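Plereck Display Fruit and Vegetable Set
Set-up and care guide

Section 2: Laying out and sorting

By now you will have unpacked everything and, we hope, had a good look through it all, because it really is a pleasant set to handle. This section takes you through laying the pieces out for the first time and sorting them into the tray. It isn't difficult and there is no rush, so do put the kettle on first if you feel like it.

Before you start

You will need a clear, soft surface a good deal bigger than the tray. A made bed is our favourite, and it is the one Laurinda Prata used when she first wrote these notes for us in March. A rug will do nicely too. Hard floors are less kind, as the rounder pieces roll a surprisingly long way and always seem to end up under the heaviest piece of furniture in the house.

Note: If your bedding is one you are fond of, check that the bottom of the tray is clean before you put it down.

Laying out

1. Pull the bedding fairly smooth. It needn't be perfect, but a deep fold under the tray will make it tip, and then everything slides to one corner.

2. Unfold the plastic sheet and spread it over one side of the bed. It will be crinkled from the packet and will stay that way for quite some time. Please don't be tempted to iron it! Smoothing it outwards from the middle with your palms is quite enough.

Caution: Keep the plastic sheet away from babies and small children, and never leave it on a bed that somebody is going to sleep in. Fold it up and put it away as soon as you have finished.

3. Set the tray down beside the sheet, with a little space all round so that you can reach in from any side. The raised edges keep the fruit from wandering.

4. Place the plate and the shallow dish on the sheet, towards the far edge. The leafy vegetable goes on the plate and the carrot goes across the dish. Lay the carrot on its side with the green top over whichever edge you like.

5. Tip the fruit out gently onto the sheet, close to the surface, and spread the pieces so that none are hidden under another.

Sorting into the tray

6. Begin with the larger fruit, the oranges and the apples, and move them across one at a time. Grip each one round its widest part and leave the stems alone, as they are the first thing to work loose.

7. Put the plums in next, wherever there is a gap. Leave the smallest fruit on the sheet until last, when you can see how much room remains. A half-sorted layout will look something like this, with pieces still on the sheet and a few already in the tray. 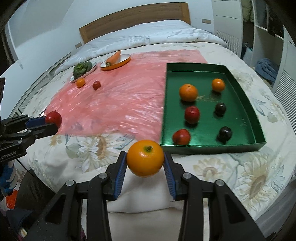 Putting everything away

Wipe each piece with a soft, barely damp cloth and let it dry fully before it goes back in the box. The plate and dish can be washed by hand in warm water. Shake the plastic sheet over the bath or out of doors, then fold it loosely.

Note: Up to 7 pieces will sit in the tray comfortably for storage. Beyond that they begin to rub against one another and the shine suffers.

If a stem does come loose, keep it somewhere safe and write to Everett Okafor at our Odelitz workshop, quoting part 1106. He will send you the right glue and a short note on how to use it.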